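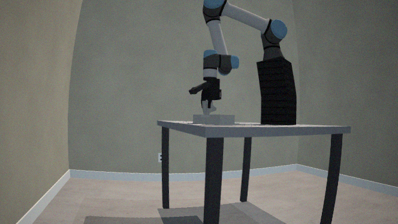 Herkavwood cell

The Herkavwood cell is a single-arm pick and place station kept at Clovstead, and also the name of the simulated copy used to set it up. One jointed arm on a pedestal, one two-tone table, one tray. Built to the Ruppert layout, which puts the pedestal and the tray on the same tabletop so that nothing has to be measured from the floor.

Contents
1 Layout
2 Setting up
3 Routine care
4 Faults and repair
5 Simulated copy
6 See also

Layout

The arm stands on a tall black pedestal towards one end of the table. Light grey tubes, dark grey joint housings, blue caps over the joints. Gripper is black with narrow fingers and works pointing down. The tray is shallow, light grey, plain sided, and sits on the other half of the tabletop with a bare strip left between it and the pedestal. The strip is kept clear. Cable ties, spanners and mugs have all been found there.

Setting up

Pedestal first. Bolt it down, check it with a level both ways, then fit the arm. Bolts are gone over again after the first day's running as they settle a bit.

Next the base position is entered in the controller. Then the tool length, from the wrist flange to the finger tips. Older notes give this with the fingers open, newer ones with them closed, and mixing the two is the usual cause of a gripper that stops short or knocks the tray. Closed is now standard.

The tray is taught by its corners: 2 corners on the near side, then one far corner as a check. Hover height over the rim is set to 314 in the controller's own units. Lower than that and taller parts catch on the way out. First run at slow speed, hand on the stop button, tray empty. Then with one part. Then the full program.

Routine care

Done every 2000 cycles:

Wipe fingers and check the tips for wear.
Look round the cap edges for grease.
Check pedestal bolts.
Run the arm to its home pose and compare with the marks on the joints.
Re-check one tray corner.

Wipe with a dry cloth only. Solvent was tried at Clovstead and dulled the caps. The cycle counter isn't reset after care, the reading is just written in the log.

Faults and repair

Drift at the tray is the commonest. Check the tray hasn't been shoved before touching any joint settings, it usually has. If the tray is right then re-home the arm, and only after that re-teach.

Part slipping in the grip: worn tips, or closing force set too low. Tips are changed in pairs. Tool length must be enterd again afterwards even if the new ones look the same.

Code 3628 is a wrist joint that did not reach home. Power off, wait, power on, home again. If it comes back the wrist housing is opened and the connector reseated. Arm must be supported before the power goes off.

Simulated copy

Every change of hover height or tray position goes through the simulated cell first. It has the arm, pedestal, table and tray in a plain room with bare walls, floor and skirting, and little else. The room has no effect on the motion. Values are copied across by hand, so both sets should be read back before a run. Grip on small parts tends to be kinder in simulation than on the real bench, and closing force is allways set on the real one.

See also

Eton cell
Ruppert layout
Tool length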